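Bukley Equipment Review Group
Minutes of the meeting held on Jan 28, 2019

Present: six members, plus the hire scheme representative for items 1 to 4.
Apologies: two received.

1. Minutes of the last meeting

Agreed as a correct record, with one change. Under item 5 the spare pads were put down as delivered. They were on order at that point and came the following week.

2. Matters arising

The lockable cupboard has been fitted. The quote for a second charging shelf is still awaited and will be carried over.

3. Trurnon hand-held gripper kit - review of the trial

The group considered the Trurnon kit, which is offered by Sakalauskas on a hire or purchase basis. The kit is made up of hand-held grippers with a camera on each, padded fingers, a carry case, a charger and a login for the upload service. Recordings made with the grippers are meant for teaching a robot arm to pick things up and put them down. Members had read the supplier's leaflet beforehand and it was taken as read.

The trial used the small objects set: toy fruit and plain balls, a bowl, and a patterned cloth to go underneath. The supplier recommends a patterned cloth because the tracking software copes badly with plain surfaces. It was noted that the leaflet shows everything set out on a flat table, and members wanted to know how the kit would do on soft furniture and uneven ground.
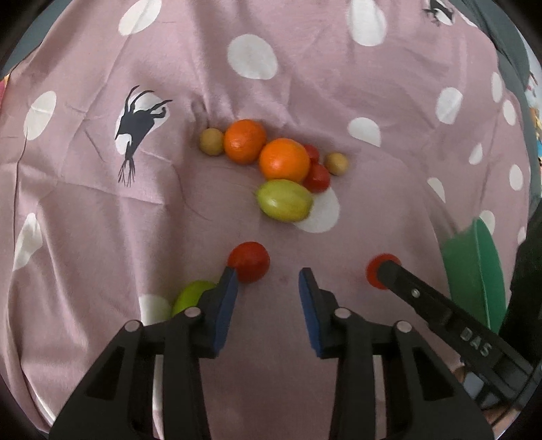
Grip was discussed at some length. The finger pads were thought good on anything round and of middling size. The smallest balls took more care, and two members said they had to slow down a lot to get hold of them cleanly. One member found the handle tiring after a long spell and asked if a lighter one was planned. The representative said a new handle was due in April but could not give a weight for it.

The trial log lists 382 recordings, of which 255 passed the supplier's automatic check. The main reason given for failures was moving too fast between objects. The group felt this was a fair result for people new to the kit, but asked that the check give its reasons in plain words. At present it shows a code, and the code has to be looked up in a separate document.

Setting up was found to be simple. Pairing the second gripper was less so, and the printed guide has the steps in the wrong order - the representative agreed to pass this on.

4. Working with a bowl

Members then looked at bowl work separately, as this is what the Clerurau project has asked for. The task is to move objects in and out of a shallow bowl without tipping it or dragging the cloth.

Points made:

The fingers need to come down from over the bowl. Coming in low from the side tends to catch the rim.

Objects close to the wall of the bowl are harder to grip than those in the middle, and the guide should say so.

It would help to have bowls of more than one depth in the set. The representative said extra bowls could be bought but are not part of the hire price.

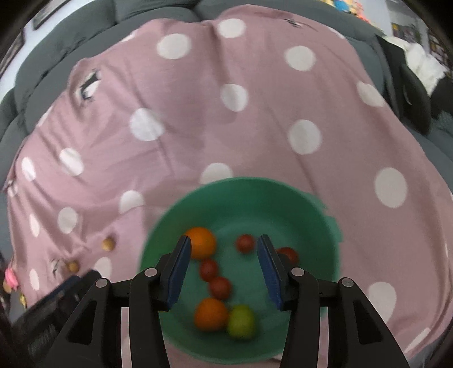 Item 4: the green bowl with fruit-like objects in it, on the spotted cloth over a grey sofa.

There was some disagreement about surfaces. Three members preferred a firm table for all new users. The others thought that homes have sofas and beds in them, and that recordings made only on tables would be of less use to Clerurau. It was agreed to ask Clerurau which they want before anything further is booked.

The representative left the meeting at this point.

5. Cost

Hire is quoted at £68 a week for the full kit, with a refundable deposit of £400. Upload is included. Replacement pads are charged separately and the price was not on the quote. The purchase price was thought too high for this year and was not discussed further.

Agreed: to hire the kit for four weeks, subject to a written price for pads and a clear answer on who pays for wear to the fingers.

6. Actions

Secretary to write to Sakalauskas about pads, wear and the printed guide.
Chair to contact Clerurau about surfaces and bowl depths.
Equipment officer to draft a one-page set of notes for new users, to include the point about slowing down between objects.

7. Any other business

The cupboard key is to be signed for in future. The kettle in the side room has been replaced.

8. Next meeting

To be held in April, date to be confirmed once the hire period is fixed.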